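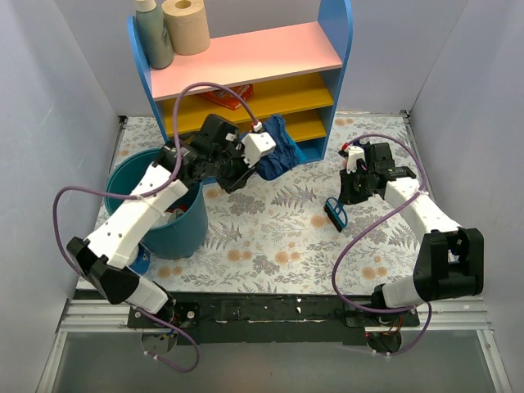
Fig. 9. Small shelf unit with items on the top shelf, standing on a patterned mat.

Home | Manuals | Shelving | Parts | Contact
Search this site... Go
November – Rania Morsy, Lavico Technical Documentation

4.2 Fixing the Emano wall rail

The Emano rail carries one row of Saber brackets. Read section 4.1 for wall types before drilling. The rail must not be fixed to plasterboard alone.

1. Hold the rail against the wall and mark the center hole. Leave at least 100 mm of clear wall above the rail.
2. Drill the center hole and insert a plug. Drive the screw until the head touches the rail, then back it off half a turn.
3. Level the rail and mark the two outer holes. They are 271 mm from the center hole on each side.
4. Swing the rail aside, drill the outer holes and insert the plugs.
5. Fit the outer screws, then tighten all three by hand.
6. Hook the Saber brackets over the rail – the locking tab faces down – and press until each tab clicks.

NOTE: Rails from the Mestcombe series have slotted outer holes. Set the screw in the middle of the slot.

CAUTION: Check for pipes and cables before drilling. Do not use an impact driver on the rail screws.

CAUTION: Maximum load is 30 kg per rail, spread evenly. Keep heavy items on the lowest shelf.

Retighten the screws after the first month of use. If a tab does not click, remove the bracket and check the rail lip for paint or burrs. See 4.3 for removal.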